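9 Mar 2026

Up early and took the first tram in, so I had the office to myself until the others came. The plan for the week is the cabinet task: open the doors, take a folder or a box off the shelf, put it on top, then the same in reverse. Husitz wants examples from more than one room, and ours is the one with the low cabinets. The batch from Setville was all drawers.

Started the session with the arm and both cameras on. The wrist camera was recording from the first run, and I checked its picture before doing anything else. Clock on the recorder was off again, so I set it by hand and wrote the offset in the log.

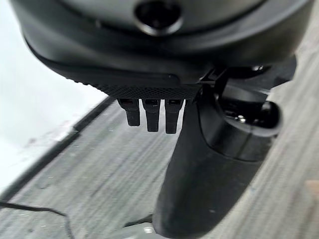
Wrist view, with the cable at lower left.

The first hour went slowly. I am still not good at steering the wrist when I have to come at something from underneath. My habit is to go too high and then correct, and the corrections end up in the recording. Kolář says to leave them in, as long as the run ends the way it should. I left in most of them and threw away 2 where I had stopped halfway to think. Stopping is worse than a clumsy move. The model learns to stop too.

After that I changed where things sat between runs. It is dull work, but the set from last April was nearly useless for this reason. Every object was in the same place every time, and the policy learned the place and ignored the object. 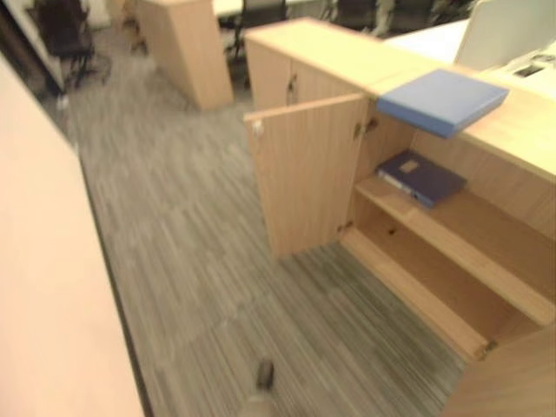
I wrote down the starting position for each run on the paper sheet and typed it in later. Typing it in straight away would be better, but then I have to put down the controls and my hands get out of the rhythm. Thirty runs to a block, then a break. I kept to that today. Last week I did not, and the last runs of each block were sloppy enough that I could see it on the plots.

Lunch was bread and soup at my desk. Ross Rutherford called from Nidville to ask how many we had. I told him I would have a number by evening. He wanted to know if the doors were a problem. They are not. The trouble is what comes after the doors.
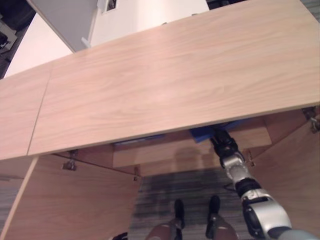 Reaching is the part I need the most examples of. Once the hand goes in, the head camera loses most of what it is doing, and the wrist camera has to carry the run. I tried keeping the elbow lower so the arm comes up from the right side. It doesn't give a clear view even then, because the top of the cabinet hides part of the gripper and part of the blue thing it is pushing on. I decided to keep runs like this and tag them "hidden." If we only keep the ones where everything is in view, the robot will be lost the first time it puts its hand inside anything.

I also added a tag for contact with the cabinet itself. I touched the frame with the wrist in 6 runs, never hard. Those stay in with the tag on.

In the afternoon I worked on approach angles for the boxes. Coming in level is easy for me and makes a smooth recording, so I have far too many of those. I made a list of the angles I avoid and did a block of nothing else. My shoulders were sore by the end of it.

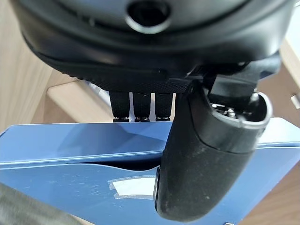
Kolář looked over the day's list before going home and said the count was fine but the labels were too long, and that whoever trains on this will want one short sentence per run, written the way a person would ask for the thing. So "take the box out of the cabinet" and no more. I had been writing down which hand and which side, and that is already in the data. I shortened all of them. It took until after dark.

Total kept is 177, counting what was left over from last week. I sent the number to Ross and started the upload. It was slow, so I left the machine on and went for the tram.

Tomorrow the reverse direction, putting things back. I need to buy more tape for the floor marks, and ask Husitz if they want the failed runs sent along or kept here.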